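Dukham Film Nights — Frequently Asked Questions

Last updated August 18, 2023

What is Dukham Film Nights?
Hindi and Urdu movies on a big screen, in a rented hall on Ansari Street. Mostly the 90s and early 2000s. Two showings a month, sometimes an extra one around a holiday.

Is everything subtitled?
Yes, English. Songs too, if the print has them. A few older ones skip the songs, we'll say so on the listing.

How much are tickets?
$10 at the door or online. Kids under 5 free on a lap.

Can I get a refund?
Up to 2 days before. After that, no, but you can give the ticket to a friend — just send us the new name.

How long are the movies?
Long. Plan on three hours plus intermission. Yes we keep the intermission. Samosas and chai from Terero, cash or card.

Do you assign seats?
No. Doors open 45 minutes before. For the big romance double bills people line up early, so dont count on sitting together if you come late.

Who picks the movies?
Rizwan Jatoi does the schedule. Rocío Villaseñor handles the hall and the dance-along nights. Requests go in the form, we got more than 1,000 last year so please don't expect a reply to each one.

What is a dance-along?
Clips only, no full movie. 17 songs, lyrics on screen, standing room at the front. Costumes welcome. No glitter please, the hall charges us for clean up.

Is there parking?
Lot behind the Javberg building, free after 6. Street parking fills up fast.

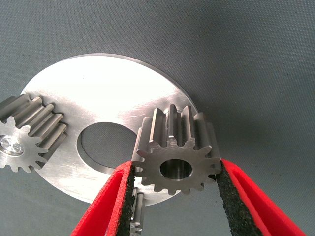
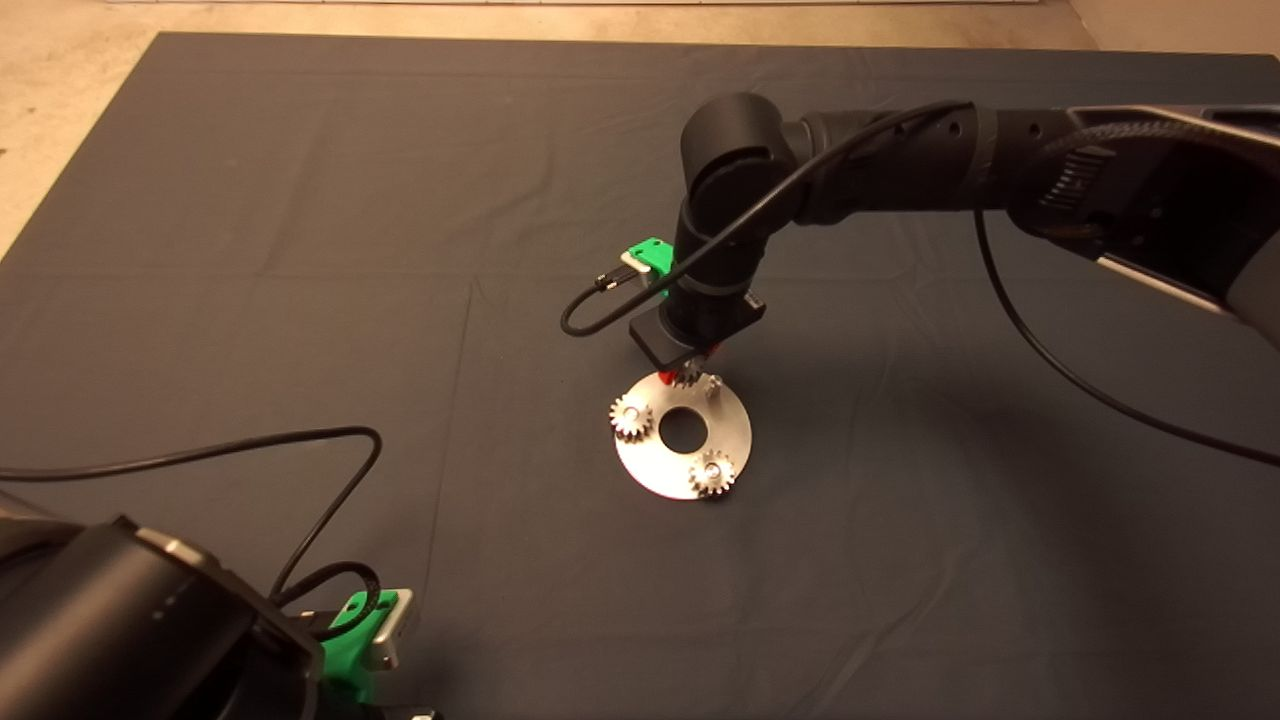
Three small gears on the round plate.
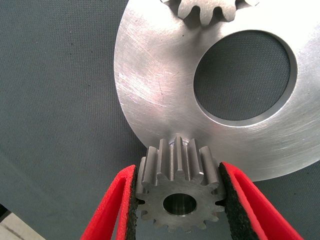
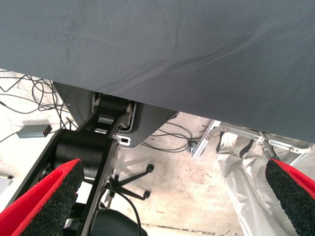 Is the hall wheelchair accessible?
Ramp at the side door, and spaces at the end of each row. Email ahead and we'll hold one for you.

Can I bring my own food?
Water is fine. Anything else, no, hall rules.

Can I film during the songs?
Dance-alongs yes, regular showings no. Phones away once the lights go down.

When does the next season start?
April. Schedule goes to the mailing list first, then the site a day or so latter. Season passes go on sale the same morning.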